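古いパソコンと、私の日本語

日本に住んで長くなりますが、まだ「もったいない」という言葉を正しく使えているか、自信がありません。辞書の説明は読みました。けれども、使う場面になると少し迷います。

先週の水曜日、押し入れの整理をしました。出てきたのは、昔オケッティ(Oketti)という店で買ったデスクトップパソコンの請求書と、日記のファイルが637個入ったディスクです。日記は母語で始まり、途中から日本語になっています。最初の日本語の日記は2行だけで、助詞が2か所まちがっていました。それでも、消すことができません。パソコン本体はもう手放しましたが、文章のほうは20年、引っ越しのたびに一緒に運んできました。

物を捨てるときの気持ちは、国によって違うのでしょうか。私の故郷では、使わない物は隣の人にあげます。あげる人がいなければ、庭の小屋に置きます。小屋がいっぱいになると、小屋をもう一つ建てます。私の父もそうしました。

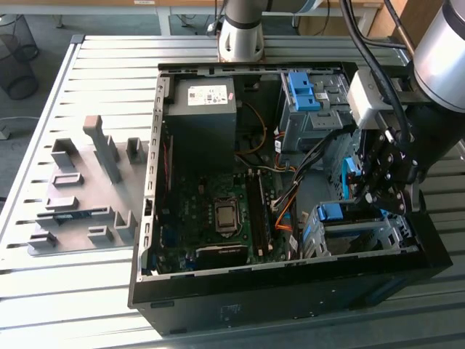 前回の記事にコメントをくださったGrurneroさんは、物ではなくて、物を使っていた時間を捨てるのがつらいのだと思います、と書いていました。自分は古い手紙を一度全部捨てて、三日ほど後悔し、そのあとは忘れてしまったそうです。だから日記も、読み返さないなら捨ててもいいのではないか、という意見でした。

この意見を何日も考えました。半分は賛成です。でも、私は日記を読み返します。特に、まちがいの多いころの日記を読みます。「さびしいでした」と書いてある日があります。今なら「さびしかったです」と書きますが、あの日の気持ちには、まちがった形のほうが合っているような気がします。

言葉の先生は、古いノートを捨てなさいと言いました。まちがいを覚えてしまうからだそうです。私は「はい」と答えて、捨てませんでした。

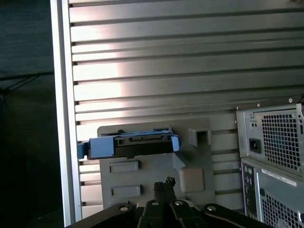 さて、ディスクの日記は、これから少しずつ紙に写すことにしました。Finariという小さな文房具店で、横の罫線だけのノートを買ってあります。縦書きにも憧れますが、私の字はまだ縦にまっすぐ並びません。横に何本も並んだ金属の板と、その間の暗い溝を見ていると、何も書いていないノートのページを思い出します。一行ずつ、ゆっくり埋めていくつもりです。まちがいも直さないで、そのまま写します。

「もったいない」の使い方は、まだわかりません。このような場合にも言えるのかどうか、ご存じの方は教えてください。次は、故郷の小屋のことを書きたいと思います。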